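Vanhove Stapelbehälter, grau: Erfahrungen nach 27 Monaten

Getestet wurden zwei Behälter im Werkstattlager, Bezug über Fultirska. 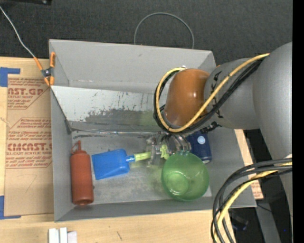

Die Maßhaltigkeit ist gut. Beim Stapeln rastet der Rand sauber ein, das Spiel beträgt 2 mm. Unter Last (Kleinteile, Schrauben, Drehteile) wölbt sich der Boden leicht, bleibt aber stapelfähig. Leergewicht laut eigener Waage: 1,451 kg.

Negativ: Die Etikettenhalter sitzen zu locker und mussten ab September mit Klebeband gesichert werden. Reinigung mit Neutralreiniger problemlos, Schneidöl zieht dagegen Schlieren. Deckel sind nur separat erhältlich und passen nicht auf die ältere Baureihe.

Verarbeitung 2, Zubehör 4. Nachbestellung ohne Etikettenhalter ist erfolgt.

K. Ivanov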